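Ticket 56: Memholm handset boards, first run from the new assembly site
Opened: 25 July 2024
Owner: Joaquín Echeverría, supplier quality
Status: Closed, with one follow-up

Problem as reported

The receiving desk at Hekdale opened a carton of Memholm phone boards from the new plant at Bakov and could not match it to the purchase order. The order is for 800 boards. The shipping notice lists the same quantity but uses a part number that does not exist in our system. The receiving screen stops with "origin not approved for this item" and will not print put-away labels.

Boards from the old plant still go through without trouble.

What was checked first

Purchase order quantity and price: correct.
Supplier record: active, bank and tax details complete.
Label printer: prints normally for other suppliers.
Shipping notice: opens fine, all required fields filled in.

The receiving desk had already tried canceling and re-entering the receipt. That gave the same message. Please don't do this again on an open order, it leaves a blank receipt line that purchasing has to clear by hand. There were 7 of those on this order and they have been removed.

Cause

Two separate things.

When final assembly moved to Bakov in May, the supplier added a site suffix to every part number on its paperwork. We were told about the move but not about the suffix. Our item master had the old number only.

The country-of-origin table was also not updated. The approval for the new site was signed off, but it was entered against the supplier and not against the individual items. The receiving screen looks only at the item.

Customs entry was handled by Ó Gríofa, our broker, and the papers they filed show the correct origin. No correction is needed on that side. I called them to make sure before changing anything here.

Steps taken

1. Put the carton on hold in the receiving cage and marked the order "do not receive".
2. Asked the supplier for a written list of old and new part numbers. Got it the same afternoon. It covers 5 items, all of them on current orders.
3. Added the new numbers to the item master as alternates. The old numbers stay active until stock from the previous plant is used up.

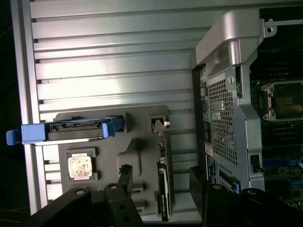
4. Entered the new site as an approved origin on each of the listed items.
5. Re-ran the receipt with the original shipping notice. It matched the order and the labels printed.
6. Released the hold. Carton moved to incoming inspection under the normal sampling plan.

Notes for the receiving desk

If the origin message comes up again on a Memholm order, write down the full part number from the carton label, including the suffix, and add it to this ticket. Do not type over the number to make it match. The suffix is how we trace a board back to the site if there is a return.

Follow-up

The supplier approval form needs a line for item-level origin. Request sent to the systems group, no date from them yet. Until it is changed, purchasing will send me a copy of any site move notice and I will update the items myself.

J. Echeverría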